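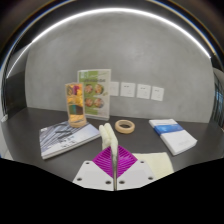 I'd watched Helora twice before I noticed who had written the English for it. It's right at the end, after the drivers and the people who lent the boats, in letters so small I had to pause it and get up off the sofa: English subtitles by Eun-ji Maeng. I'd cried at her words both times and had no idea she existed, so I wrote to Tiver, who put the film out over here, and a very patient man called Euan Rennie passed my email on. She answered the same evening.

"You're the first person who isn't my aunt," she wrote.

Eun-ji has been subtitling Korean films into English for eleven years, mostly love stories. She didn't set out to do love stories. She wanted thrillers, and her first paid job was one, with a great deal of shouting in car parks. Then somebody at the company was off sick and she was handed a small romance about two pharmacists, and that was that.

"In a thriller they say 'Run' and 'Where is he' and 'Get down'," she told me. "You can do it while your rice is cooking. Then I got the pharmacists and there was one scene, they're just sorting a drawer, and I spent a whole afternoon on it. I went to bed cross. I thought, oh no, I like this."

I asked her the thing I'd been dying to ask, about the scene on the harbour steps in Helora. (If you haven't seen it, skip down a bit.) He has missed the boat, she has pretended she wasn't waiting, and he says something very short and she laughs. In the English he says, "I'm fond of you, you know." I thought it was perfect! Stiff and shy and a bit old-fashioned. I wanted to know how close it was.

"In Korean he says he likes her," Eun-ji said. "Joahae. It's a real confession, people's hands shake when they say it. But put 'I like you' on the screen in English and it's what you say to somebody's dog. And 'I love you' is another word, he says that one much later, and if I spend it on the steps then I've got nothing left for the hospital."

So what else did she try?

"Oh, everything. 'I like you' with three dots. 'I've come to like you', but that sounds as if he hated her first. 'You matter to me', which is a greetings card. My colleague Andor wanted 'I'm mad about you', and we didn't speak until lunch."

Andor Vincze checks her work. Every film at Tiver goes past a second pair of eyes, and he has been hers for most of her time there. He doesn't speak Korean, so he reads the English the way we do, with the sound on and no idea what's coming. I rang him later and he stood by "I'm mad about you". He thinks the actor's face could have carried it.

"He's wrong," said Eun-ji, cheerfully, "but I need him. I know what they're saying, so I can't see when the English is mud. He'll write 'who is she?' next to a line and I'll think, well, obviously she's the cousin — and then I look, and there's nothing at all to tell you she's the cousin."
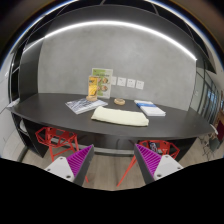
The card with the food pictures, and the yellow sign in front.

I had imagined subtitling as mostly a matter of knowing two languages very well. A lot of it is closer to packing. There are 993 subtitles in Helora, and none of them can stay up longer than six seconds under the rules she works to. Most get far less. If a character talks quickly, something has to go, and she says it's nearly always the bit she loves best.

"There's a grandmother in it, you remember her, played by Myung-ja Sun. She never stops. She's telling her grandson off, and telling him the price of squid, and remembering her wedding, all in one breath. I had two lines. Two! I kept the wedding and lost the squid. I still feel bad about the squid."

Did anybody complain?

"My mother."

Her mother, I should say, watches everything she does with the subtitles on, although she doesn't need them, and keeps a list. Eun-ji gets it by post. The one for Helora ran to both sides of the paper and ended with a note asking if she was eating properly.

We got on to what people call each other, which I find endlessly interesting and she finds a daily headache. Couples in Korean films will go half the story without using a name. They'll say "older brother" or "manager" or "teacher", and the moment one of them drops the polite ending off a verb, the whole cinema in Seoul breathes in. English has nothing to put there.

"So I cheat," she said. "At the start I don't let them shorten anything. 'I do not mind.' 'It is late.' Then when she drops the formal speech, I give her 'it's' and 'don't' for the first time. Perhaps 3 people in the whole audience notice. I don't care, it makes me happy."

I hadn't noticed. I went home and checked, and it's there, in the noodle shop, and now I can't watch that bit without wanting to nudge someone.
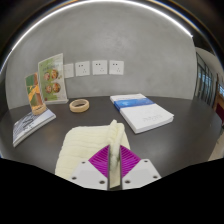
She's less keen on the way these films get talked about. She has read plenty of reviews that call them sugary, or comfort viewing, or something to have on while you iron. "I do have them on while I iron," she admitted. "But a love story has to make you believe two people would change their whole lives after a few conversations. If one of those conversations is badly put, you've lost it. Nobody walks out of a car chase over a comma."

I asked whether she ever gets moved by them herself, once she's gone through the same scene so many times. She had to think.

"Not while I'm working. By then it's all numbers and line breaks. But they showed Helora at the Haugen in Renduvgate in March, about 200 people, and I sat at the back. I wasn't watching the film, I was watching heads. When the line on the steps came up there was this sort of noise, a little 'oh'. Then I went."

She's on a new one at the moment, which she isn't allowed to name. It's set in a dentist's. The hero has a habit of making puns when he's nervous, and he is nervous for nearly the entire film, and not a single pun works in English. She has until the end of the month, and Andor has already sent her a page of suggestions about teeth.

"Two of them are good," she said. "Don't tell him."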